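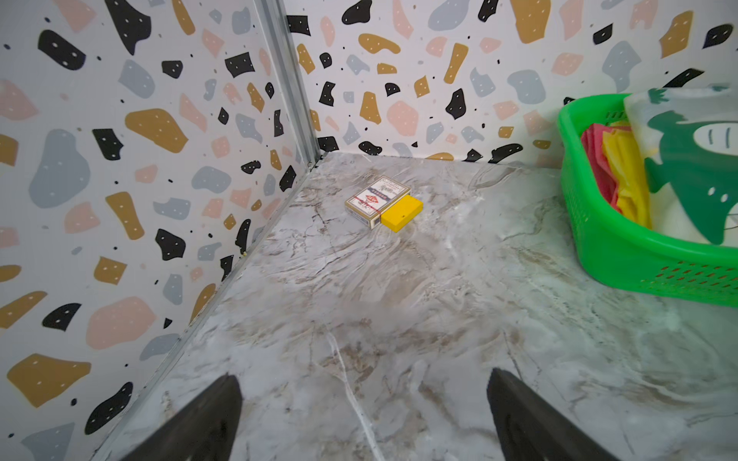 Wrist camera view, fingers open, before the grasp. Card box and yellow block touching, basket on the right.

Recording pick-and-place demos with a wrist camera: how we do it

Updated 31 March 2020

Quick write-up, people keep asking on the Tididlow list. Covers one task family (small object from the floor of the booth into the basket), hand-guided recording, one wrist camera. No training code here. That's a separate page and it's not done yet.

What you need

A two-finger gripper with a camera on the wrist. Ours runs through the Trovell recorder but anything that writes video and joint positions on one clock is fine.
A booth. Two walls and a floor is plenty. Patterned walls if you can get them, more on that below.
A container to drop into. Plastic basket, holes in the sides, some cloth inside.
Small flat objects, and small less flat objects.
A notebook. Paper. You will want it.

Step 1. Mount the camera so both fingertips show

Both tips in the picture, low down, all the time. Not just when closed. Open the gripper all the way and check, then close it and check again. If one finger slides out of view when open, the model has to guess where it is and it guesses badly.

Tighten the bracket. Then tighten it again after the first ten minutes of motion. We lost most of a day to a mount that crept a few degrees. Nothing looked wrong until we put the first and last episode side by side.

Fingertips a bit blurry is OK. Focus on the stuff out in front, where the objects sit. Lock focus. Lock exposure too, and white balance. Auto exposure on a glossy floor is a pain, the brightness pumps every time the arm tilts.

Step 2. Set up the booth

Shiny floor, busy walls. Sounds like a bad idea and for the first batch maybe it is. We started plain gray and the policy learned plain gray very nicely, then fell over in the next room. So now it's marble-look floor and terrazzo-look wallpaper, and we swap the panels between batches.

Things to check before you record anything:

Wall panels pushed tight into the corner strip. Gaps let in light from the hall.
Floor sheet flat. A bubble under the sheet will stop a fingertip.
Lights on for a while before you start. Ours shift color as they warm up.
Glare patches. Some is good. If a patch sits right over the object and wipes out the outline, move the lamp.

Step 3. Place the objects

This is the part everyone rushes. Don't.

The start position matters more than the number of episodes. If you always put the object down in the comfortable spot in the middle you get a policy for the comfortable spot in the middle. Write a placement list before the session and follow it. Near wall, far corner, close to the basket, right under the gripper, turned a bit, turned a lot.

Then do touching pairs. Card box with a block shoved up against the short end, like at the top of the page. Two objects in contact look like one long object from a low angle and the model will happily try to grab the join. You need a good chunk of episodes where they touch, and you need both versions: take the box, take the block. Label which one. "Take the thing" is not a label.

Flat objects are the hard ones. A card deck lying down doesn't give the fingers much height to work with. Come in low, straddle it across the narrow side, close slow. If you try to pinch too high you just skate over the top. Keep a few of those misses, see step 6.

Leave room for the fingers. If the object is jammed against the wall on purpose, fine, but then the demo has to include pulling it out first, and that is its own task with its own label. Don't mix them in the same batch. We did, took ages to unpick.

Step 4. The basket

Keep the basket partly in view at the start for some episodes and fully out of view for others. Half off the edge of the picture is fine and normal.

Cloth inside does two jobs. Deadens the drop so the box doesn't bounce, and changes how the basket looks so the model doesn't latch on to an empty green tub. Rearrange it every few episodes. Let a piece hang over the rim sometimes. Prints are good. Just don't let it hang so far the fingers catch on it.

Don't move the basket in the middle of an episode. If you bump it, stop, throw the episode out, reset.

Step 5. Record

Same order every time:

1. Arm to home. Gripper open.
2. Place objects from the list. Hands out.
3. Start recording. Wait one full second, no motion.
4. Approach. Smooth, not fast.
5. Close. Pause a beat.
6. Lift straight up before going sideways.
7. Over the basket, lower a little, open.
8. Back off, wait one second, stop recording.
9. Mark it: good, miss, or trash.

The still second at each end seems pointless. It isn't, it makes trimming and clock checks way easier later.

Our episode length limit is 33 seconds. Over that it gets flagged and usually it's somebody hesitating. Hesitation gets learned! A policy trained on dithery demos will hover over the object and do nothing. If you lose your place halfway, trash it and go again.

Batches of 12, then a break. Hands get sloppy after that, and you start cutting the corner on the lift. Swap operators between batches if you have two. Two styles is good for the data as long as both follow the order above.

Step 6. Misses

Keep the ones where you miss and then recover cleanly. Slip, reopen, back up, try again, get it. Those are worth a lot. Mark them "miss" and put the reason in the note field, short: slid, too high, wrong object, hit wall.

Misses with no recovery go in a seperate folder. We don't train on them but they're handy for testing the success checker.

Step 7. Check the same day

Not next week. Same day, while the booth is still set up.

Scrub through every episode at high speed. Looking for: hand in view, object already moving at the start, basket shifted, dropped frames, wrong label. Verhoeven's viewer does the job, any player will.

Compare the first picture of the first episode with the first picture of the last one. Fingertips should be in the same place at home. If they aren't the mount crept, go back to step 1 and sigh.

Plot the start positions on one floor map. You'll see the holes right away. Ours had a big empty stretch along the left wall, left side is awkward to reach into and so everyone quietly skipped it.

How many

Depends. Sorry. For one object, one basket, fixed walls, we had something usable early on. For the full set with touching pairs and swapped panels we recorded more than 800 and kept 643. The rest was bumps, bad labels, and the creeping mount.

If you're short on time, cut objects before you cut start positions.

File naming

Ours goes task, object, wall panel, operator number, episode number, all lowercase, underscores. Pick something and don't change it halfway. Put the camera settings in a text file in the same folder. You won't remeber them in three months.

Common problems

Grabs between the two objects: not enough touching pairs, or labels mixed up.
Fine on the block, skates over the card box: approach too high in the demos. Rerecord the flat objects.
Opens too early, drops short of the basket: check step 7 of the recording order, people get lazy with it.
Works in the morning only: daylight. Cover the window.
Goes to the basket with nothing in the fingers: you kept failed grasps in the good folder. Look again.

Next up is the Fera gripper, fingers are wider so the placement list needs redoing. Hoping to get that posted in April. Corrections to the list please, the comment form on this page is still broken.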